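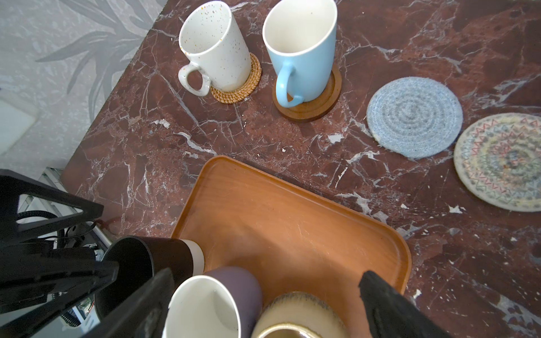

Savings notes: what the lower rate means for our members

The Gornar savings club keeps most of its reserve in short deposits, and in June one of these came to its end. The old deposit paid well. The new offers are lower, and the members of the investment group had to decide if we take a short term again or go for a longer one.

After two meetings we have divided the money. One part goes into a fixed deposit of 15 months with Doltamau, and the rest stays in the notice account at Cruickshank, where we can take it out after 79 days. We looked also at a bond fund from Jistum. Its yield was better on paper, but the price of such a fund can fall when rates go up, and several members told us last year that they do not like to see a minus on their statement.

For your own savings with the club nothing changes before the next interest date. The minimum for opening a new account remains 600 pounds. Existing accounts can go below this amount without a charge, as before.
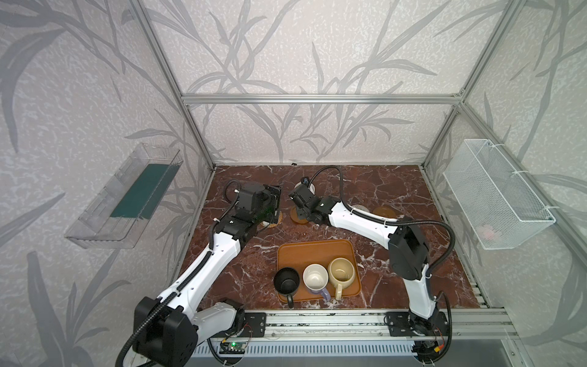 Beathag Semple wrote to us that she finds 15 months too long. In her opinion the banks will compete more for deposits in the winter, and a club which has locked its money cannot profit from this. She would prefer to keep everything on notice and look again after the new year. Iolo Ellis has answered her that the fixed part is the smaller one, and that the group will discuss the notice account again in eight weeks.

If you have another view, please send it to the club office in writing. Letters which arrive before the next meeting will be read there. The full list of the offers we compared can be asked for at the same address.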